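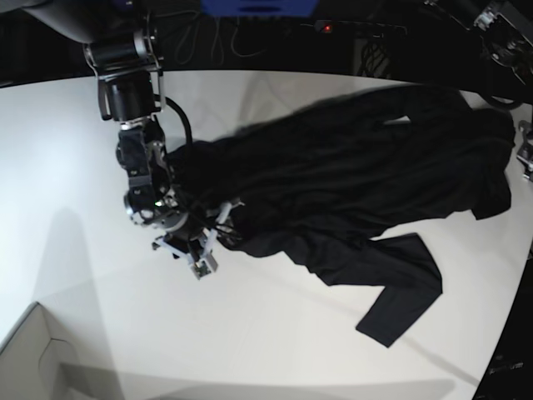 How long does an episode have to be before it is accepted?
Any length up to the recorder limit of 3000 steps. Short episodes are kept if the operator marked the task as finished. Episodes that hit the limit are written to the overflow folder and left out of the default split.

Prava Garments, teleoperation set

Contents
600 episodes of two-arm garment handling, recorded by remote control. The operator drives a pair of leader arms and the follower arms copy the joint positions. No scripted motions are included.

Tasks
flatten - spread a bunched long-sleeved garment on the table
fold - fold a garment that starts flat
Each episode holds one task and one garment. The task name is stored in the episode header.

Layout
Episodes are grouped by operator station: hindberg, boyer, drindano. Left and right always refer to the robot's own arms. Readers written for version 1 used the viewer's side and will swap the two.

Fields
state - joint positions, both arms, radians
action - leader positions at the same step
grip - jaw opening, 0 closed, 1 open
done - set by the operator with the foot pedal

Known issues
Dark cloth on the white table tends to come out underexposed, and folds are hard to separate. Exposure was fixed per station in October - earlier boyer episodes still vary.
Jaw opening does not reach 0 when several layers are pinched. Do not use grip == 0 as a grasp test.
In 10 drindano episodes the done flag is missing. They are listed in missing_done.txt.

Splits
Train and test are divided by garment. A garment in test does not occur in train.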